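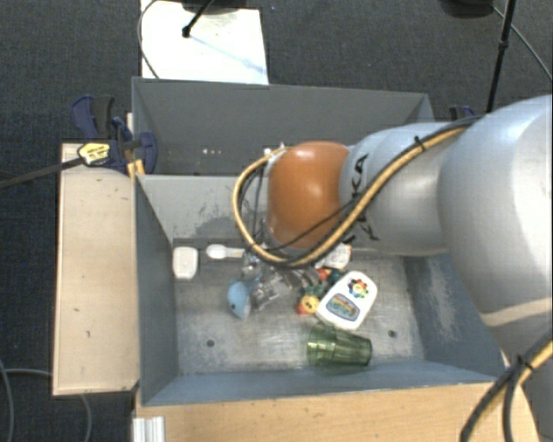
Uliana Marchuk
Technical writer

27 December 2020

Part numbers at Standen were free text until this December. The same hinge existed as "HNG 18", "hng-18" and "Hinge, 18 mm", each with its own stock level and its own reorder point. I spent the month merging them.

The export from Tornley held 1534 records. After trimming spaces, forcing upper case and replacing every separator with a hyphen, 521 of them matched another record exactly. The remaining near matches had to be read by eye, description against description.

Rules I settled on: the number carries no meaning beyond identity, it has a fixed length of five digits, and it is never reused after a part is withdrawn. Supplier codes go in their own field. Hrytsenko prints a revision letter on the end of theirs, and that letter now has a field too.

Units are still mixed in the fastener table. I'll start on those next.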